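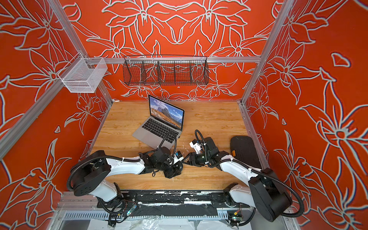

This page was last changed on 2023-09-13.

Rail basket

A rail basket is an open container, usually of wire mesh, hung from a horizontal bar above or beside a table so that small items can be kept off the tabletop. It belongs to the same family as the pegboard, the magnetic knife strip and the nail in the wall, and it has been sold at one time or another as an improvement on each of them. Rail baskets are found over desks, workbenches, sewing tables and kitchen counters. They may be bought full of someone else's idea of what a desk needs, but most are bought empty, and a fair number stay that way.

Name

The term "rail basket" is the common one in catalogs. "Hang basket" and "bar basket" are also met with, and the Widel catalog used "suspended tidy" for two seasons before going back. "Hanging basket" is avoided in the trade, as it brings in customers who want petunias.

Construction

The usual material is steel wire, welded into a grid and then coated, most often in black or white. Mesh is preferred over sheet metal for three reasons given by makers: it is light, it lets dust through, and the owner can see what is inside. The second of these is also the chief complaint of people who sit underneath.

The basket hangs by hooks bent from its own back edge or by separate clips. Hooks are simpler and can be moved along the rail with one hand. Clips hold better, and tend to be lost when the basket is moved.

Rails are made of wood, steel tube or aluminum profile. An aluminum rail across the back of a table can be tied into upright posts at the corners, in which case the wall carries none of the load. This is favored in rented rooms and by anyone who has recently paid for wallpaper.

Types

Long divided basket. A low, wide basket split into compartments by thin wire partitions. It is normally hung at the back of the table, where it can be reached from any seat along the front. The partitions are meant to sort things by kind. In practice one compartment takes everything and the rest take a single battery each.

Side basket. A smaller, box-like basket fixed at one end of the table, often near a corner post. It suits items that are used often by one hand. Left-handed users have pointed out for years that most instruction sheets show it on the right.

Deep basket. Made for rolled paper, rulers and spray cans. The Zullport pattern, 90 centimeters long with seven compartments, is sometimes listed here and sometimes with the divided baskets, and the matter has been argued on the talk page at greater length than this article.

Placement

The bottom of the basket should clear whatever stands below it. An open laptop is the usual test: the lid needs room to tilt, and a screen pushed toward the back corner of the table will find the lowest wire sooner or later. Fitters suggest setting the laptop in place first, opened, and hanging the basket second.

Color is a matter of taste. A black basket shows up plainly on a pale wall. Against a large floral print, such as white-outlined lilies on orange-red, it hardly matters what color the basket is, as the lilies will win. White mesh on the same wall is said by some decorators to pick up the outlines.

Criticism

The designer Darius Sepp, in a talk given at Hatimstead, called the rail basket "a drawer that has given up on privacy." He went on to recommend drawers, which his firm, Pärn, made. Pärn brought out its own rail basket the following September.

A more practical objection is that the basket moves clutter up to eye level without reducing it. Supporters reply that a clear tabletop is the whole point - a good wooden one in particular, where the grain was paid for and ought to be seen.

Care

Coated wire is wiped with a damp cloth and dried. Partitions can be straightened by hand if the wire is thin. Chipped coating should be touched up before it rusts.

See also

Pegboard
Desk organizer
Wire shelving
Junk drawer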